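## 3.2 Collection of bedroom folding episodes

The household portion of the Udik corpus was gathered with hand-held grippers in furnished homes in Purkeck. Earlier rounds had relied on a teleoperated arm installed in our laboratory, and the resulting examples showed little change in lighting, bedding, or clutter. Policies trained on them did well on the laboratory bed and poorly on any other. Beginning in July, the collection was therefore moved into homes under the direction of Pirmin Trummer, and the protocol was revised to suit small rooms and short visits.

Each episode covers a single soft item on a made or partly made bed. The operator begins with the fingers open and clear of the item, completes one assigned action, and withdraws. Assigned actions are folding, turning, flattening, and moving the item to a stated part of the bed. Operators were instructed to work at the pace of ordinary housework and to avoid pauses longer than a few seconds, as pauses had proved difficult for the model to interpret in the laboratory data. An episode in which the item slips is kept, provided the operator recovers it without putting down the tool. We found these recoveries useful in training — they are scarce in scripted data — and they carry a separate label.

The room was not tidied before recording. Pillows, quilts, and other bedding remained where the residents had left them, and only items that the residents did not wish to have recorded were removed.

In total, 3614 episodes were recorded. Review was carried out in Filip, our annotation tool, by two annotators working independently. Of the episodes reviewed, 355 were rejected for loss of tracking and 337 for an incomplete action. Disagreements between the annotators were settled by Raphaël Lecomte. Rejected episodes are stored with the rest of the corpus but were excluded from every experiment reported in Section 4.

Thick knits and fleece deserve separate mention. Both compress under the fingers, so the width of the grip gives a weak indication of how many layers are held. Their edges also tend to be hidden by the bulk of the item once it is lifted. For this reason, the labels for these materials record the visible edge nearest the fingers, and annotators were permitted to mark the number of layers as unknown. 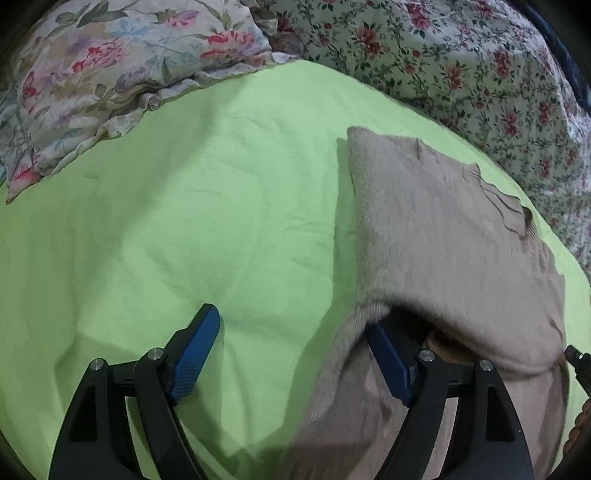
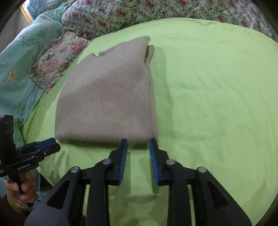

**Figure 2.** Views from the hand-held gripper during bedroom collection, with a beige knitted sweater (first) and a folded beige fleece blanket (second) on a lime-green sheet.

The layer label was left out of the training objective when marked unknown, and the remaining labels for the episode were used as normal. An alternative, in which the missing value was filled by a small model trained on the Plasero subset, gave no consistent gain and was dropped. Episodes were then divided by home, so that no bed in the test portion was present in training. Within each home, all episodes from one visit were kept together, including those in which the same item was handled more than once.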